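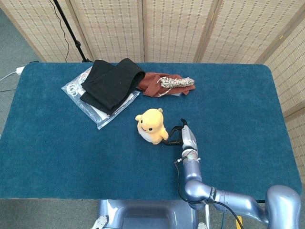 My sister wrote back within the hour to say that a folding screen was what people bought when they couldn't afford a wall, and had I thought about how I was going to keep it upright with a dog in the house? She had a point on both counts. I couldn't afford a wall, and the dog is large and doesn't look where he is going. I bought the screens anyway, and having lived with the Brullberg for two months now I thought I would write it up properly, as the reviews I read beforehand were mostly two lines long and one of them was about the delivery driver.

A bit of background first, so you can judge whether your house is anything like mine. We have one long room downstairs, front window to back door, and for years it has been a sitting room at one end and a sort of dumping ground at the other. In April I started working from home three days out of five and needed the dumping ground to become somewhere I could shut off at teatime. A builder came and sucked his teeth about a stud wall. The light all comes from the back, too, so a solid wall would have turned the sitting room into a cave.

So, screens. I looked at three. The Akeck is the cheapest and I did see one at a neighbour's, but it has paper panels and hers already had a thumb-sized hole in it. The Sulemana is lovely, very solid, carved at the top, and would have cost more than our sofa. The Brullberg, made by Furnitz, sits between the two. It is a woven panel in a pale wooden frame, four panels to a set, and I paid 106 pounds for each set. I needed 2 of them to go across the room and turn the corner by the radiator.

It came flat in a long box, already hinged, which pleased me no end because I had cleared a whole morning for putting it together and spent it in the garden instead. There is a smell when you first open it, a bit like a new basket or the inside of a garden centre, and it hung about for a good week. I rather liked it. My husband did not, and slept with the door shut.

Now, the good things. The light is the best of them. In the afternoon it comes through the weave and lands on the carpet in little dashes, and the sitting room is hardly any darker than before. You can't make out what is on my desk from the sofa, only that there is something there, and I find that is enough. I had worried I would feel boxed in on the working side, but it's pleasant, like sitting in a beach hut. It is also light enough for me to fold up and carry on my own, and I am not a strong woman – I ask for help with jam jars.

It stands up better than I expected as well. The trick is in the angles. If you pull the panels out nearly straight, to cover as much of the room as you can, it wobbles whenever anyone shuts the front door. Let it zigzag and it stays put. You do lose width that way, so measure with the bends in mind. I didn't, and that is how I came to be ordering the second set. The dog has walked into it more than once and it has shuffled along the floor and stayed standing.

The less good things. The hinges are small and the screws in one of them had worked loose by the third week. I tightened them and they have been fine since, but I'd have liked something chunkier on a thing that gets folded every weekend. The feet are bare wood, so if you have a hard floor you will want felt pads from the start, and I do think Furnitz could have put a packet in the box. Dust is the other one. It settles in the weave and a cloth only pushes it about. I have ended up using the soft brush on the hoover with the suction turned down, and it takes me 30 minutes to do both sets on both sides, with the radio on.

As for sound, please don't expect anything at all. It will not quieten a telephone call or a television by the smallest amount. If I have a meeting while somebody is watching the cricket, then my colleagues are watching the cricket too. A heavy curtain on a ceiling track would do better there, and I did price one up, but it was going to come to more than 200 pounds just for the fabric and I couldn't face the drilling.

Would I buy it again? Yes, I think so, though I would order both sets at once and save the second delivery charge. The two sets aren't quite the same shade, by the way, the later one being a touch pinker in the wood. I've put that one round by the radiator, where it mostly gets looked at by the dog. My sister has since been to stay and asked where I got it.

Four stars, with the missing one for the hinges.

Posted 6 June 2025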